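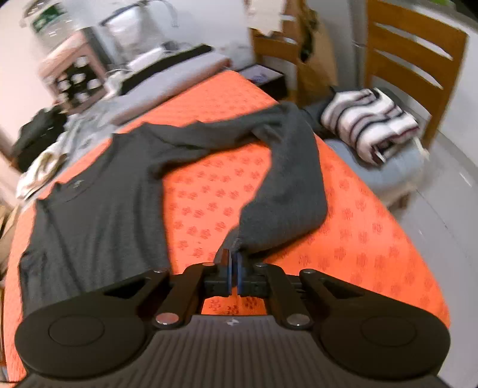
Gray long-sleeve on the orange cloth, one sleeve still out

From: Stella Kimaro
To: Arkley clothes swap list
Date: 14 April 2020
Subject: Re: folding long sleeves, which way??

Quick one between calls, sorry for typos.

Eirlys – yes, sleeves in first, always. Lay the thing out front up, smooth the body, then sort out the sleeves before you fold anything else. The gray one in the picture is at the stage I mean. Body down one side of the table, sleeve still bent round in a big arch. Take it by the cuff, bring it across, lay it flat. If you fold the body first you get that lump in the middle and the whole pile leans.

Wrinkles down the front – don't iron. Pull gently at the hem and shoulder, flat hand over it, good enough. They get creased in the bags anyhow.

Wide necks are a pain, agree. I fold those so the neckline ends up on top, people want to see it before they pull the shirt out. Size label too if there is one you can read. If not, pin a bit of paper on.

Do it on a cloth if you have one. Bare table and the thin knits slide all over teh place.

Bags: I have 11 done, 9 left in the hall. Kaj has the kids' stuff. Do NOT put the heavy sweaters in with the shirts again please, I had to redo a whole bag. Small sizes tie with string, large ones no string. Gunnlaugur asked about trousers – in half, then thirds, nothing fancy.

Swap itself is still June as far as I know. Will write if that changes.

More later, got to run

Stella

Eirlys Gough wrote:
> Hi all,
>
> Started on my share of the shirts and I'm already arguing with myself. Do we fold the sleeves
> behind or across the front? And before or after folding the body in half? Mine come out all
> different widths and won't stack.
>
> Also the scoop neck ones just flop open. Is rolling allowed? Guðlaug rolls everything but I
> think that was for the small table last time, we had less room.
>
> I have 19 tops here, mostly long sleeved, plus a few scarves that I think belong in Kaj's lot.
> Kaj, can you say if you want them or shall I hang on to them?
>
> Eirlys

PS rolling – no, sorry. They come undone in the bag. Scarves you can roll.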